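关于停顿的附录

杜尔蒙特研究所方法审查处收到娜塔莉亚·哈尔瓦特的复核申请时，项目组的主报告已经付印。按照所内章程，付印后的报告只能增补附录，正文不得改动。申请书仅一页，事由一栏写着：“请求准许保留示范数据中的停顿。” 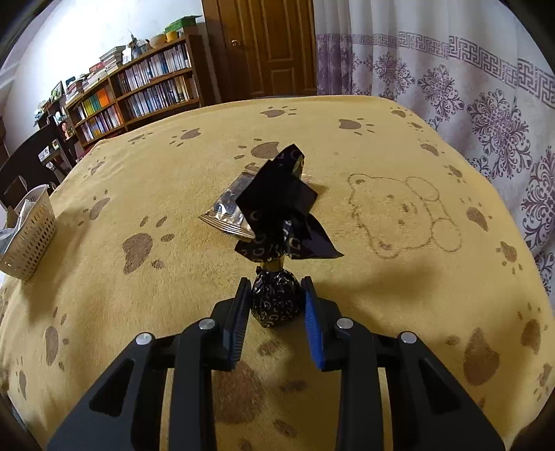
审查处指派奥尔德日赫·保利克承办此案。保利克在所内任职多年，经手的申请多涉及样本量不足或传感器标定失准，以停顿为由提出的，他没有见过。他按程序调阅了主报告，并于当日下午约见申请人。

主报告的内容可以概述如下。项目名为“德雷塞特罗”，目的在于检验一种示范采集方法：由普通住户手持夹爪，在自己家中完成日常抓取，夹爪上的相机同步记录，所得数据用于训练机械臂。参与住户39户，有效示范3,000条。物件由住户自选，项目组不作规定，只要求放在平时放的地方。数据入库前须经一道清洗，凡夹爪静止超过规定时长的片段，一律由程序剪除。主报告第四章对此的说明是：静止片段不含动作信息，保留则徒增训练成本。

该章由马雷克·耶利内克执笔。审查处的同事普遍认为，那是全篇写得最扎实的一章。

“我不反对第四章的推理，”哈尔瓦特在约谈中说，“我反对它的前提。”

她向保利克出示了一组对照结果。机械臂在经过清洗的数据上训练之后，抓取杯子、书本、纸盒均达到预期，唯独遇到包装松软、形状不规则的小件时，表现明显下降。最典型的是一类用箔纸包裹的巧克力：底部圆鼓，颈部拧紧，上端的箔纸散开，比糖本身还要高出一截。机械臂到达目标上方后径直合拢，往往夹住散开的箔纸，糖在提起途中转动，随后脱落。评测共设40次，成功3次。

“住户自己用夹爪时，掉过吗？”保利克问。

“很少。”

“差别在哪里？”

“住户会停一下。”

保利克把这句话原样记入笔录。

次日，他在数据室调看了未经清洗的原始记录。数据室由什捷潘卡·乌尔班管理，调阅须登记编号、用途及归还时间。乌尔班把登记簿推过来，顺便提醒他，原始记录将于本季度末按规定删除，只保留清洗后的版本。保利克在用途一栏填了“审查”，想了想，又补上“第四章”。

他看的第一段记录来自一户人家的客厅。桌上铺着芥末黄的绒布，布面散布着褐色的爪印图案，还有一只线条勾勒的小熊。夹爪张着，两片指垫一黑一蓝，分立在一颗深色箔纸包裹的巧克力两侧。保利克起初以为播放器出了故障，因为画面许久没有变化。他查看时间轴，时间轴在走。他于是继续等。夹爪又张开了一点点，往下沉了沉，这才合拢，夹在糖的圆底上，提起时十分平稳。

他重放了一遍，改为观察布面上夹爪的影子。影子比夹爪本身容易看出动静。在程序判定为静止的那一段里，影子有极轻微的移动，先偏向小熊一侧，然后退回。

他向乌尔班要了其余住户的同类记录，在数据室坐到闭馆。

第三日上午，方法审查处召开听证。出席者有保利克、哈尔瓦特、耶利内克，以及负责机械臂控制的纳文·内吉。乌尔班列席，职责是确认所引数据的编号。

耶利内克首先陈述。他指出，剪除静止片段是同类研究的通行做法，阈值的选定有据可查，且事先报备审查处，审查处当时没有提出异议。他又指出，若将停顿全部保留，机械臂很可能学会无缘无故地停在半空，此种情形在预试验中确曾发生，内吉可以作证。

内吉表示属实。“它停在杯子上方，停了很久，我们以为死机了。最后是我按的急停。”

“所以我剪掉了它们，”耶利内克说，“我认为这个决定是负责任的。”

保利克请哈尔瓦特答复。

哈尔瓦特说，她同意预试验的记录，也同意当时的处理。但预试验用的是杯子，杯子无须多看，住户在杯子上方停下来，多半是在听人说话，或者想别的事。松软的小件则另当别论。她逐条比对过原始数据，发现这类物件上的停顿几乎都落在同一位置：夹爪已经到达，尚未合拢。停顿之后，夹爪的高度总有一次很小的修正，通常向下。剪除停顿时，程序把这次修正也一并剪去了，因为修正的幅度低于静止阈值。

“换句话说，”她说，“机械臂看到的示范里，人一到就夹住了，而且每次都夹对。它没有见过人是怎么夹对的。”

耶利内克没有立即回应。他向乌尔班索要了编号，在自己的终端上调出那段黄色桌布的记录，看了一遍，又看了一遍。会议室里的其他人都等着。按照听证规则，当事人查阅证据的时间不计入陈述时限。

“阈值是我定的，”他后来说，“我是按手的抖动定的。我量了自己的手。”

保利克问他，这一情况是否写入了主报告。

“写了，脚注里。”

保利克翻到那条脚注，确认属实，记入笔录。

内吉提出一个折中方案。他建议不按时长判断，改为按位置判断：夹爪距目标尚远时的停顿照旧剪除，进入目标近旁之后的记录一概保留，包括其中看似静止的部分。训练时另加一项标记，注明夹爪处于合拢之前。他估计重训所需的时间不长，但须占用原本分配给内多项目的机器。

“内多那边我去谈。”哈尔瓦特说。

“由审查处发函更为妥当。”保利克说。

函件于当天发出。内多项目的答复简短而客气，同意让出机器，条件是归还时请将椅子一并归还。据查，上次借用时有一把椅子未归位。

重训期间，保利克照常处理其他申请。其间他去过一次实验室，名义上是核对编号。机械臂前面铺着一块绒布，是哈尔瓦特从家里带来的，灰色，没有图案。耶利内克坐在急停按钮旁边，面前摆着一盒同类包装的巧克力，已经少了几颗。保利克没有询问去向。

机械臂移到糖的上方，停住了。

耶利内克的手放到按钮上。内吉看了他一眼。保利克站在门口，发觉自己也在数秒，便不再数了。

机械臂微微下降，合拢。

糖提起来的时候，上端的箔纸发出一点声响，随即安静。机械臂把它放进托盘，退回原位，全过程与操作规程所列步骤相符。耶利内克的手仍在按钮上，过了一会儿才拿开，去填写记录表。

重训后的评测结果由内吉整理，作为附件移交审查处。松软小件一类，成绩与杯子、纸盒已无明显差距。杯子一类略慢，原因是机械臂在杯子上方偶尔也会停一停，停后并不作任何修正。内吉在备注中写道，此现象暂无解释，不影响使用。

审查处据此作出决定，全文如下：

一、准许申请人就主报告第四章增补附录，题为“关于停顿”。

二、附录由娜塔莉亚·哈尔瓦特与马雷克·耶利内克共同署名，顺序由二人自行商定。

三、德雷塞特罗项目的原始记录暂缓删除，由数据室继续保管，另行通知前不得剪辑。

四、主报告第四章正文维持不变。

决定书落款为2021年1月25日。送达时，耶利内克请求在第四条之后附记一句，说明正文维持不变系依照章程，不代表作者现在的意见。保利克查阅章程，没有找到允许附记的条款，也没有找到禁止的条款。他将请求呈送处长，处长批了两个字：可附。

原始记录的保管手续由乌尔班办理。她按编号逐条核验，每条播放首尾，以确认文件完整。规定只要求首尾。核到那张黄色桌布时，她没有跳过中间，让它一直放着，直到夹爪合拢，才在登记簿上打了勾，翻到下一页。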